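Starting a thread on the floor at the Plallstead library, as a few people asked what was done there and the plans don't explain much.

The building is a single-storey brick hall with a later wing on the north side. The hall had a suspended timber floor on stumps. The wing had a slab. The two levels were 105 mm apart, with a ramp between them that was too steep to meet the current access rules.

First option was to raise the hall. That would have buried the bottoms of the original window architraves and left the front door needing a new threshold. The heritage adviser said no, and I agree with that call.

Second option was to build up the wing. The ceiling in there is already low, and the ducts hang below it. Losing another 105 would have put the bulkhead at a height where tall people notice.

What was built is a long, shallow fall across the old junction, spread over the full depth of the reading area. At 1 in 50 you don't read it as a ramp and it doesn't need handrails. Chairs sit fine on it. Bookshelves need packers.

The packers were a joinery item, drawn shelf by shelf. Istow made the shelving and cut the plinths to suit, so the tops all line up. If you look along the row from the desk you can see the plinths get deeper toward the door.

Stumps next. The old ones were red gum and had gone soft at ground level on the south side, where a downpipe had been emptying under the building for years. All of the south row was replaced in galvanised steel. The rest were sound and stayed.

Subfloor ventilation was poor. We added vents on the east side to match the existing pattern and cleared the ones that had been paved over. The smell in the hall went within a month.

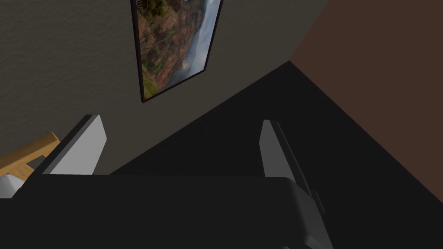
Thread last edited: Wednesday, 4:40 pm

Someone asked about insulation. It's 100 mm batts between the joists, held up with strapping, fitted from below where there was crawl space and from above where there wasn't. The slab in the wing has none and we couldn't justify breaking it up.

On finishes: the hall boards were lifted, numbered, denailed and put back. Losses came to 13 boards, mostly near the old fireplace. Replacements came from the store room, which has carpet now.

The boards got a hardwax oil. It will need touching up at the entry every couple of years and the council has that in its maintenance schedule. A polyurethane would have lasted longer between coats but has to be sanded right back when it fails, and these boards don't have many sandings left in them.

The wing has rubber sheet in a dark grey. Two samples were laid in the corridor over winter and the other one showed every footprint.

Acoustics were better than we expected in the hall and worse in the wing. Botska did the measurements. The wing ended up with felt panels on the long wall, which weren't in the original budget and came out of the landscaping money.

So the garden bed by the bike racks is mulch and not much else for now.

To the person who asked whether Wanyama is getting the same treatment: it's a different building, slab throughout, with a level entry already. The work there is mostly the roof. I'll do a separate thread when the gutters are sorted.

One correction to the second post. I said the wing had a slab. The toilets at the far end are on a timber floor as well — it was an enclosed verandah — and that part hasn't been touched.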